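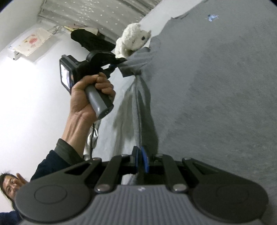
Section 4: Setting up your wardrobe list

Reading time: 6 minutes

By now you should have Clovusden installed, a household created, and at least one other member of that household who has agreed to take part. If the last of these is proving difficult, go back to Section 3 and read the part headed "Invitations". It won't help, but it is short.

This section covers adding clothes to the list, giving them a place to live, and setting up the washing reminders. Set aside an evening for it. Giang Vi, who tested the first version on her own family, did the whole house in one go and does not recommend it.

4.1 Before you start

You will need:

- a phone or tablet with Clovusden signed in
- a bed, cleared of anything you would mind losing under a heap of jumpers
- a bag for things to give away
- a second bag, for things you took out of the first bag

Note: Clovusden works without a connection, but changes made by two people at once will be merged when both are back online. Where they disagree, the later one wins. Please don't use this feature to settle arguments.

4.2 Creating places

A place is anywhere clothes are kept. Each garment on the list has exactly one home place, even if in real life it has been on the back of a chair since March.

1. Open the Household tab and tap Places.

2. Tap Add place and type a name. Names can be up to 50 characters long. "Top drawer" is a good name. "Top drawer (NOT the one that sticks)" also fits, and may be more useful.

3. Choose a type: drawer, shelf, rail or box. The type decides how garments are shown. Rails are listed left to right, drawers front to back, and boxes in no order at all, which is how boxes work.

4. Set who can see it. By default everyone in the household sees every place. If you are buying presents, change this now.

5. Repeat for each place you use. You can nest one place inside another, up to 3 levels deep. A box in a wardrobe in the spare room is fine. A bag in that box is where we draw the line.

Caution: deleting a place doesn't delete the clothes in it. They move to a place called Unsorted, which can't be deleted, renamed or hidden. We have had letters about this. It stays.

4.3 Adding garments

Do one place at a time. Empty it onto the bed, work through the heap, and put everything back before you begin the next. The order of the steps below assumes you will follow this advice. Recep Bilgin, who wrote the first draft of this guide, emptied four drawers at once and slept on the sofa.

1. Take the first garment from the heap and decide whether you are keeping it. Clovusden has no opinion. There used to be a prompt that asked "When did you last wear this?" and we took it out after the second week of testing.

2. Tap Add garment and pick a kind. Knitwear, shirts, trousers and so on are already there. Use Other sparingly; it fills up fast and searches badly.

3. Give it a short name. Think about what you would shout down the stairs. "Grey one" is enough if you own one grey one.

4. Fold it the way you mean to store it, then lay it flat.
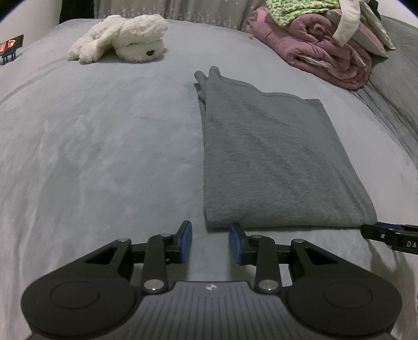
5. Set the fold. Choose Flat, Upright or Rolled. This tells the app how much room to allow in the drawer. The allowance is generous for knitwear and optimistic for jeans.

6. Enter the care details from the label. If the label has been cut out because it itched, choose Unknown, and the garment will be treated as delicate until someone is brave enough to change it.

7. Pick the home place and tap Save. Put the garment in the giving bag, the second bag or its home place, whichever matches what you told the app.

Note: there is a limit of 219 garments per person on the free plan. The number comes from an early tester's wardrobe, with her consent and on condition that we didn't say whose it was. Socks count as one garment per pair. Odd socks don't count.

4.4 Washing reminders

Reminders are off until you turn them on, and we suggest waiting until everyone in the house has finished 4.3. A reminder that knows about half the washing is worse than none.

1. Open Settings, then Washing.

2. Choose how many wears each kind of garment gets before it is marked as due. Jumpers are set to 4. Shirts are set to 1, a figure that Định Mạc and Benvinda Gouveia could not agree on and which was settled by Benvinda writing the code.

3. Choose who is reminded. You may pick one person or Take turns. With Take turns, the reminder passes to the next member when the first one marks it Done.

4. Decide what happens when nobody marks it Done. Repeat sends it again the next evening. Escalate sends it to the whole household, with the name of the person who ignored it.

Caution: Escalate can't be undone once the message has gone out. Read step 4 again before you turn it on in a shared student house.

4.5 If something goes wrong

A garment shows in two places. Someone added it twice. Open either entry, tap More and choose Merge.

A garment shows in no place. Look in Unsorted. Then look in the washing machine.

The app says a drawer is full and it plainly isn't. The size was probably entered in inches. Open the place and check the units.

The drawer is plainly full and the app says it isn't. See the note on jeans in 4.3, step 5.

Section 5 covers shoes and coats, and the cupboard under the stairs.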